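Waterside path at Plundon to reopen along its full length

The waterside path at Plundon will be open from end to end from 30th March, after a winter in which walkers and cyclists were sent round by the road. The work took in the paving, the railings and the drains at the Prorneck end, where the surface used to flood after heavy rain.

The path has been shut in stages since January. The first section to close was the one nearest the old slipway, followed by the long straight between the slipway and the Guerra footbridge. The last barriers, at the footbridge itself, are due to come down on the morning of the reopening.

Prorko, the contractor, relaid or repaired 1,738 metres of path. The old tarmac had cracked in many places and had been patched so often that wheelchair users said they avoided it. The new surface is a reddish colour and is marked out in large uneven shapes to look like stone paving. It was chosen from three samples put on show in the library last year.

Janaína Godoy, who managed the job for the district, said the colour had drawn more comment than anything else.

"People either wanted red or they very much didn't," she said. "Red had the most votes, so red is what we have laid. It will tone down a bit after a few winters." 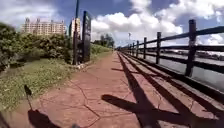 The railings were a bigger part of the job than first planned. An inspection before work started found rot in the feet of many of the old posts, and the district decided to replace them all while the path was shut. The new fence is dark brown with three rails, and runs along the water for the whole of the straight. The height is slightly greater than before, to meet current rules for shared paths.

Some residents had asked for a solid barrier. Dirceu Andrade, who lives on Prorneck Lane and walks the route most days, was one of those who argued against it at the public meeting.

"You come down here to look at the water," he said. "If they'd put up boards you might as well walk along the main road. I can live with rails."

Not everybody is content. The angling club has lost two of the gaps it used for getting down to the bank, and its members will now have to go in by the slipway gate. Natanael Trindade, the club secretary, said he had asked for at least one of the gaps to be put back before the summer matches.

"It's a long way to carry a box and a bag of bait, and some of our members are well into their seventies," he said. The district said it would look at the request once the path had been open for a few months.

There are also no new benches for now. Four of the old ones were taken away for repair and will go back in their former places when they are ready. Bins have been put in at both ends, and a third will be added by the footbridge.

Lighting was left out of the scheme on grounds of cost. An estimate for low lamps along the straight came back at more than the whole budget for the railings. Ducts have been laid under the paving so that cables can be added later without digging it up again.

The district received 816 replies to its survey on the path. Most asked for a better surface, and drainage came second. A request for a separate cycle lane was turned down because the path is not wide enough at the footbridge, where it goes down to a single file. Cyclists are asked to dismount there, as before, and new signs have been put up on both sides.

Dalva Barbosa, who runs the café by the slipway, said trade had been poor since the closure.

"January is quiet anyway, but this year it was dead," she said. "We had the workmen in for their teas and that was about it. I'll be opening at eight again from the day it's back."

The diversion along Guerra Road will end when the path reopens, and the temporary crossing outside the school will be removed over the following week. Parking spaces at the slipway, which had been taken up by the site office and stores, will be given back at the same time. There are 22 of them, including two for blue badge holders.

Dog owners are reminded that the path is an on-lead area between the slipway and the footbridge. Questions about the work can be put to the district office in Plundon during opening hours, and a plan of the finished route is on display by the front desk.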